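# Asking for a Copy of Your Own Data: Project Report

## 1. Topic and question

Many websites say in their privacy policy that the user has the right to receive a copy of his or her personal data. The policy usually gives an e-mail address or a form for this purpose. In our project we wanted to know what happens when a normal user makes use of this right. We did not study the law in depth. We are students of information management, and our interest was the path of the request: where it begins, who must confirm it, and in which form the data come back.

The group worked from October until the end of the semester. Each member used accounts that he or she had already opened before the course, so that there was some real data to ask for.

## 2. Choice of services

We chose four services of different kinds. Cleter is a shop for used textbooks. Drorel is a calendar application for the phone. Zupan sells train and bus tickets, and Trilteck offers storage for files. All of them have a policy in English, and all of them mention the right of access, but the wording is quite different. In the policy of Zupan the right is explained in one short paragraph with a link. In the policy of Trilteck it stands in the last third of a long text, under the heading "Other matters", and we found it only with the search function of the browser.

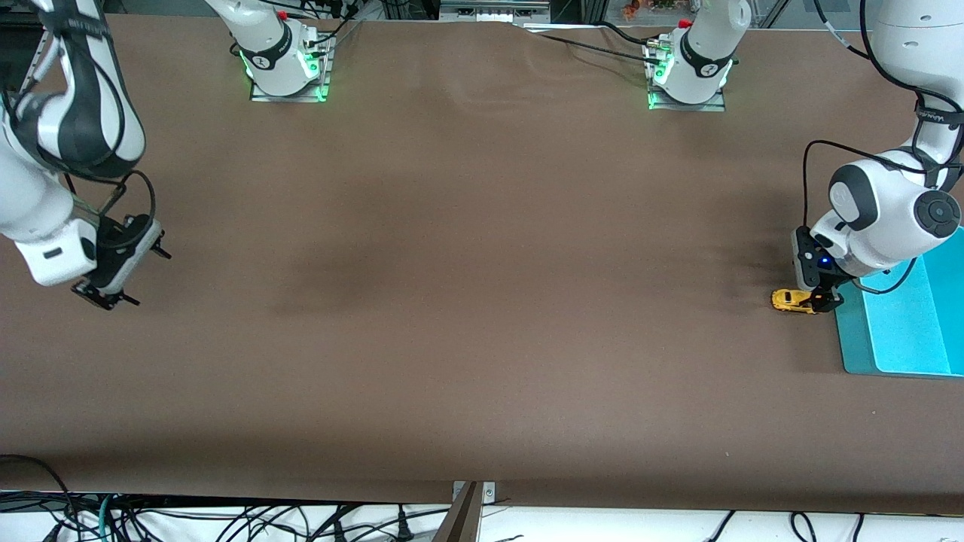
*Figure 1. Two white robot arms above the long brown table.*

## 3. Method

For every service we wrote the same request. It was polite and short, and it asked for a copy of all personal data, the purpose of the processing, and the names of the companies with whom the data are shared. We wrote down the time when the request was sent and the time of every answer. We kept the e-mails in one folder and removed our names and addresses before we discussed them in the group.

When a service had a download button, we used the button first and then sent the written request also. We did this because a download made by a button does not always contain everything. For example, it can contain the orders but not the notes of the customer support.

We agreed not to send any reminder in the first weeks. Later we allowed one reminder for each service.

## 4. Results

**Cleter** answered with a confirmation the same evening. The data came as a table which could be opened in any office program. It had some 700 rows, mostly searches in the shop. The member who owned the account was surprised that the searches were stored, although the policy does mention it. The question about other companies was answered only with a link back to the policy.

**Drorel** has a download button in the settings. The file was ready quickly, but the names of the fields were abbreviations without any explanation. The written request was answered with the advice to use the button. After our reminder we received a list of the fields, and it was helpful.
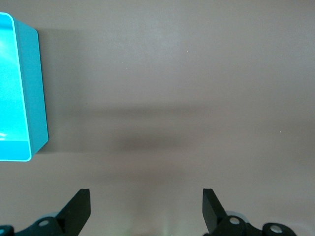

**Zupan** wanted a copy of an identity card before it would handle the request. We thought about this for a long time. On the one side, a company must be sure that it does not give the data to a stranger. On the other side, the account was protected by a password and the request was sent from the registered address. We asked if there was another way, and the support then accepted a code sent to the phone. This possibility is not named in the policy.

**Trilteck** did not answer the first request. The reminder was answered by two different persons, and their answers did not agree. One wrote that only the uploaded files are stored, and the other sent us a record of logins.

## 5. Limits

Our sample is very small, and we tested each service with one account only. We also cannot check if a copy is complete, as we do not know what the company has inside its systems. In addition, the policy of Drorel was changed during our work. We compared the old version with the new one, and the section about access was the same.

## 6. Suggestions

We would put the way of the request at the beginning of the section about rights, and name there which proof of identity is accepted. The file should come with a short list that explains its fields. For our presentation we wrote a model section of 700 words, which is attached as Appendix B. The request letter is in Appendix A.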